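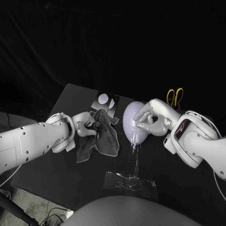 Towel in one hand, balloon and sticky tape by the other.

About us

Vevmont tests whether machines can do ordinary chores. We look at household jobs such as folding, wiping, wrapping and putting away, and at the small bench jobs that still get done by hand in most workshops. We do not build robots and we do not sell them. Companies that make or buy them ask us what a given machine can do today, and we write down the answer.

The firm was started by Brigitta Zwahlen, who had spent twelve years running the packing floor at Sawatzky, a mail-order supplier of kitchen goods. She had sat through a good many sales talks about automation and wanted somewhere to send the questions she was left with. Can it pick up a cloth that has been dropped in a heap? What does it do when the tape sticks to the wrong thing? How long does a person have to stand next to it? She still signs off every report before it leaves the building.

What we test

Our list of chores currently runs to 84. Each has a written card with the starting layout, the finished state and a time limit. The cards are dull to read and are meant to be. "Fold a hand towel" takes up a page and a half, most of it on what counts as folded.

Rigid objects with a known shape are the easy end of the list. A mug going from a rack to a shelf is something many machines now manage well, provided the shelf is where they expect it. Cloth is harder. A towel has no fixed shape, and once it has been picked up by the wrong part it usually has to be put down and started again. Adhesive tape is harder still, as it folds over on itself and holds on to fingers of any kind. Balloons, paper bags and thin packaging are on the list because they are light and move when touched.

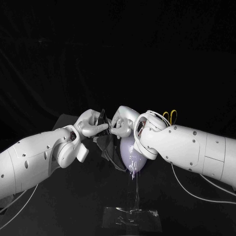 Jobs that need two hands working close together get a section of their own in every report. People do these without thinking: one hand steadies, the other pulls, and they swap over when it suits. A machine has to work out which hand goes where and keep each out of the other's way. We mark these jobs in stages, so a client can see whether the trouble came in the reaching, the gripping or the letting go.

Where things stand

Our short answer to "can they do the housework yet?" is no. Some can do parts of it, slowly, on a clear table, with someone nearby. Over 928 timed attempts are now in our records, and the same machine can do a job neatly in the morning and fail at it after lunch when the light has changed. Shop-floor work is further along than housework, mainly where the parts arrive the same way round each time. We expect that gap to stay for a while.

We add chores when clients or visitors suggest good ones. The list is reviewed every September. Making a bed has been put forward each year and is still waiting for a card we can all agree on.

How we work

A standard test covers 12 chores and takes 2 weeks. The client chooses half of them and we choose the rest - the client does not see our half beforehand. Failed attempts are reported along with the good ones. A longer programme, called Koreo, repeats the same chores at intervals for clients who want to know if a software update has helped.

We are based at Surby, on the ground floor, with parking at the rear and a loading door for anything on a pallet. Visits are by arrangement, and the easiest way to reach us is the contact form.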